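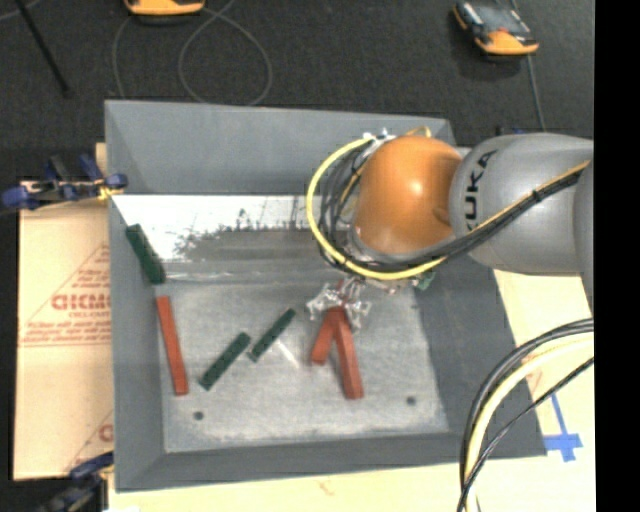

*Grey metal, scuffs and all.*

## In praise of the scratched tin

I've been on a baking tin kick all spring, and I want to bring the rest of you with me! It started when Zuweira Essien turned up at our swap table in Rundolby with a roasting tin her aunt used for decades. The bottom was so marked you could have mistaken it for a map. I nearly offered her a new one. Then she told me what she makes in it (flatbread, onions, a plum cake the size of a doormat) and I went home and got my own old tins out from the back of the cupboard.

Most of us throw tins away far too early. A plain steel or aluminium tin with surface scratches will bake as well as it did when it was shiny, and dark, well-used steel often gives you a better crust. Flaking non-stick is a different matter, and I'd let those go. Rust is usually fixable on plain steel: scrub it back with wire wool, wash it, dry it in a low oven, then wipe on the thinnest possible film of oil and bake it upside down for an hour. Mine needed 2 rounds of this, and the second one made all the difference.

Please don't put plain steel in the dishwasher afterwards. I did, once, and had to start all over again.

Warped tins are fussier. If yours rocks on the worktop, keep it for potatoes and roast veg, where a bit of a slope does no harm, and save the flat ones for sponges. I have one from Kröger, the old hardware shop in Nurnau, which bends with a bang at full heat and frightens the cat every time. I love it. It makes the best roast carrots in the house.

If you're looking for tins second-hand, lift them before you buy. Heavier is nearly always better, and rolled edges last longer than folded ones (crumbs get into the folds and never come out). I paid 89p for a deep loaf tin last month and have made rye bread in it every week since!

Zuweira has agreed to bring her plum cake recipe to the September swap, along with the tin itself, so bring a pencil. She says the plums go in cut side up and very close together, and that you should use more than looks sensible. Spare tins, lids and racks are all welcome on the table too. Give them a wash first, and tape a note to anything that needs a scrub with wire wool so people know what they're taking home.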